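Open Day at Plitis Seeds, Plelmont
September 2026 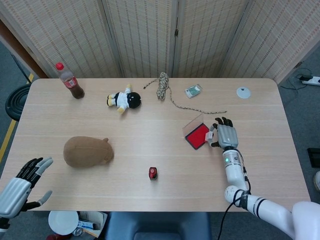
A cola, a coil of rope and a few other odds and ends on the table.

I had been meaning to get over to Plelmont for two seasons, and I'm so glad I finally did! Plitis only opens its greenhouses to licensed growers and their guests once a year, and my neighbor had a spare ticket. We drove up early, took the wrong exit (my fault) and still got there in time for coffee.

Anum Rajput, the head breeder, led our group of 18. She started us in the mother room, where the stock plants for Khokhar are kept. That's the short, broad-leafed indica I grew last year, and it was a treat to see how much neater hers are than mine - she tops them far earlier than I would ever dare. In July they began a new cross called Lerkix, aimed at people with cooler summers and damp falls like ours. It finishes in seven weeks under lights, she told us, and they have 493 seedlings of it on trial.

My favorite stop was the drying room, which smelled of pine and something close to orange peel. Anum let us look through a loupe at resin from two different lines and was very patient with all of our questions about mold. She keeps her fans running low all night and never lets the air blow straight at the branches, so I'll be moving mine this weekend.

Lunch was soup and cornbread in the packing barn, with a long talk at our end about peat-free mixes. I came away with a catalog, a sore neck from looking up at the vents, and a place on the waiting list for Lerkix. Parking is on the grass past the second gate, so wear boots.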